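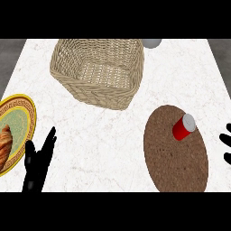 In praise of the old machine

I've been using the same laptop for longer than I've lived in my present flat, and I'd like to make the case for it. It's slow to wake up, the hinge creaks and one of the arrow keys has lost its arrow. I love it, and I think more people should hang on to theirs!

When the maker stopped sending updates to it, every message on the screen told me to go out and buy a new one. I very nearly did. What stopped me was a free afternoon in February and a small, light operating system called Skeltier, which a neighbour had put on her daughter's machine. You copy it to a memory stick, restart, answer a handful of questions (mine were mostly to do with keyboards and time zones) and go and make a cup of tea. By 1642 I had a working desktop. I know the time because I wrote it on the back of an envelope, I was that pleased.

My laptop has 4 GB of memory, and people who know more than I do tend to wince when I say so. But what do I do all day? I write letters, I look after the household accounts, I read the news, and I keep a catalogue of my records, which has got up to 609 entries and opens in the time it takes to sit down. None of that has become any harder since the thing was built. It's the programs that have put on weight.

There are annoyances, and I won't hide them. My printer sulked for a week until I found the Rultier driver, and the instructions for that were plainly written by somebody who had never met a beginner. Video calls make the fan roar. If you edit films or play the latest games, you'll want something newer, and good luck to you.

For the rest of us, though, I think the habit of replacing a whole computer every few years is a daft one, and shops and makers have been far too happy to let it carry on. I'd like to see spare parts sold at the counter, next to the cables. Figueroa, the repair shop near my station, fitted a new battery for me in 18 minutes while I stood there dripping on the mat, and they let me watch, which was half the fun. Prirnislow, where I bought the laptop in the first place, wouldn't even open the case.

So before you order a new one, try the old one with something lighter on it. Copy your files somewhere safe first, do it on a day when you don't need to send anything urgent, and ask for help if you get stuck. The Skeltier forum is full of patient people, and some of them are running it on machines even older than mine.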